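4.3 Tuning the pick in simulation

With the scene loaded and the arm homed (see 4.2), you get to the part of Lencho most of us enjoy most - watching the planner make up its mind. The steps use the stock "fruit in bowl" task, which puts a strawberry in a teal bowl on the round table. Keep the simulator window and the Pinderell console side by side if your screen allows.

1. In the console, open Tasks and choose fruit_in_bowl. Leave the random seed at 61 for your first run, so your results match this guide.

2. Turn on the wrist view. It shares a clock with the planner, so anything you see there lines up with the log.

3. Press Detect. The target mask should cover the fruit and leave out the bowl wall.
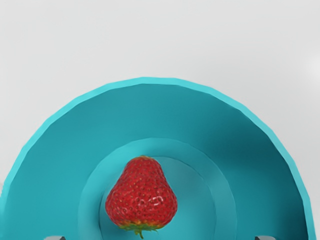

If the mask spills onto the bowl, raise the color threshold one notch and press Detect again. You rarely need more than 3 notches. We love how forgiving the new detector is with curved walls, but it still likes a clean mask to start from!

Note: Changing the threshold clears the saved grasp list. Export it first if you want to compare.

4. Press Plan. Lencho samples 300 grasps, drops the ones that would hit the rim, and ranks the rest by clearance.

5. Step through the top few grasps with the arrow keys. Look for one where both fingers have room on the way down.

6. Set Approach to Vertical and Speed to Slow, then press Run to waypoint. The arm stops at the waypoint and holds until you tell it to go on.

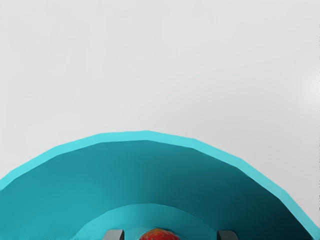
Figure 4-6. Wrist view: bowl rim, top of the target and both fingertips.

Caution: Do not edit the bowl's collision mesh while the arm is holding at a waypoint. The planner keeps the old mesh until the next Plan, and the fingers may pass straight through the wall with no warning in the log.

7. Press Continue. When the fingers reach grasp height, the console switches from position control to force control. Watch the Contact trace here - it is the most useful plot in the whole tool.

8. Switch to the room view and check the elbow and wrist from the side. An arm pose can look fine from the wrist and still leave you little space to lift.

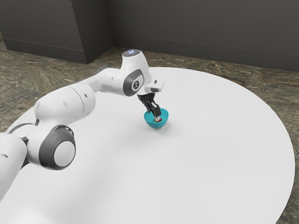 Mahlet Jemal wrote in to say that she runs step 8 before step 7 and saves the joint values each time: "I caught two bad elbow poses that way, and neither one showed up in the clearance score." Both orders work, and her way is worth trying if your task has a deeper bowl.

9. Press Save run. The file holds the plan, the contact trace and both views, ready for replay in section 4.4.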